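Power cord across a walkway in a shared workroom - what is acceptable?
Posted in Workplace and Facilities, 2019-04-28

Posted by Bennani

Our organization occupies a shared workroom on an upper floor. The room has white desks along one side, a small table against the back wall, and a stack of cardboard boxes beside it for which no storage has yet been assigned. The floor is a wood-grain laminate.

The difficulty concerns electrical supply. A white power strip lies in the center of the room, and a long black cord with an adapter runs to it across open floor. A white cable continues from the strip toward the back wall, and a thinner white cable crosses the floor toward the desks. The arrangement was introduced in December as a temporary measure and has remained in place.

The lease administrator, Janlow, has asked every tenant to submit a written plan for floor cabling. Our room is listed as unit 3769, and we have up to 21 days to respond. We may not drill into the floor or the baseboard. I would be grateful for advice on the following points: whether the strip may remain in the center of the room, what type of cover is suitable for laminate, and whether the boxes and equipment along the back wall should be addressed in the same plan. 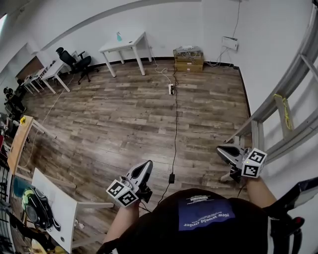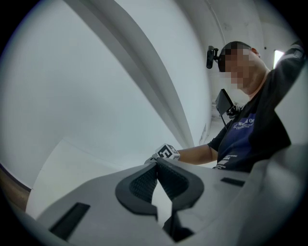
The floor cabling, the back wall and the boxes are in the first picture.

Thank you in advance for any guidance.

Posted by Pavix

The strip should be moved. A power strip in the middle of a floor is exposed to foot traffic, to chair casters and to spilled liquid. I note a pump bottle of blue liquid on the small table at the back wall; please store it elsewhere if that wall is to become your supply point.

I would recommend the following order of work.

Clear the back wall first. The boxes should be emptied or flattened where possible, and the equipment on top of them placed on a shelf. Coil each cable separately, secure it with a hook-and-loop tie and attach a paper label before it is put away. A tangle of this kind usually contains several items that are no longer in use.

Next, place the strip against the wall or fix it under the edge of a desk with a clamp bracket, which requires no drilling. The adapter should rest on a surface where air can reach it and should not be enclosed in a cord cover.

Finally, route the remaining cords along the baseboard. If one crossing is unavoidable, use a low-profile rubber floor cover with beveled edges. A weighted cover will lie flat on laminate without adhesive. Do not place cords beneath a rug or mat, and do not connect one strip to another in order to gain length.

In your written plan, a simple sketch showing the outlets, the desks and the walking route will normally be sufficient. Your lease administrator may have a preferred format - it is advisable to inquire before drawing it.

Posted by Isix

We taped ours down with ordinary duct tape and it was fine for 4 or 5 months. The tape did leave a residue on the floor when it was removed. Cheap, however.

Posted by Pavix

With respect to the previous reply, duct tape is not recommended on laminate. The adhesive may remain in the seams, and solvents used to remove it may dull the finish. Gaffer tape is preferable for a single day, but it should not be considered a permanent solution.

Posted by Bennani

Thank you. We will relocate the strip to the back wall and include the boxes in the plan. I have requested the preferred format from Janlow and will add it to this page once it has been received.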